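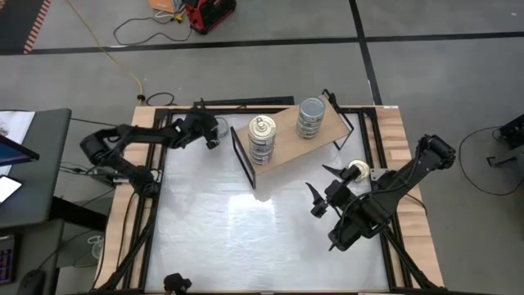
What is a stacking cell?
A stacking cell is a worktable fitted with one or more robot arms, used to practise or test the placing of objects on top of one another.

The Trorkell cell is a two-arm stacking cell built at the Marnance workshop by Erasto Mushi and Brian Makokha. It entered regular use on 17/07/2023. The arms are fixed to rails on opposite sides of the table and reach inwards, so that both grippers can work at a shelf riser placed between them. The usual load is food cans, stacked on the riser's wooden board.

Setting up
The arms are bolted down and powered before anything is put on the table. Each is sent to its rest position and the joint readings are compared with those in the cell's log. A difference at one joint normally means a slipped coupling or a loose base plate. The riser goes on next. It is not fastened to the table, and its angle is changed between sessions so that the control program, called Lusia, does not come to depend on one position.

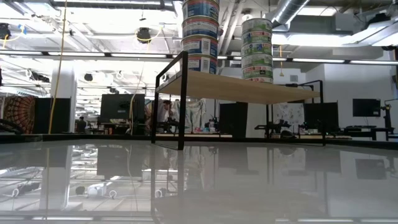
Cans are sorted by diameter before use, as rims of different sizes do not seat properly on each other. Dented cans are taken out. The riser is pressed at each corner to check for rocking, and a foot that has worked loose is tightened before the run begins.

Routine care
The work surface is wiped with a dry cloth at the end of each session. Grit under the riser scratches the finish and can tilt the board enough to bring down a tall stack. Cables are followed by hand from base to wrist every 14 days, with the power off. Most wear is found at the elbow, where the cable bends furthest. Finger screws are checked at the same time.

Repairs
The log for the first period of use, closed in October, records 3,214 placements and 37 stoppages. Most of the stoppages were put down to finger wear. Three were traced to a wrist connector, which Makokha replaced with a locking type. Worn fingers are changed in pairs, and the gripper's closing width is then set again using the Mbwambo gauge, a stepped metal block kept with the cell's tools.

See also
Gripper calibration
Mbwambo gauge
Two-arm manipulation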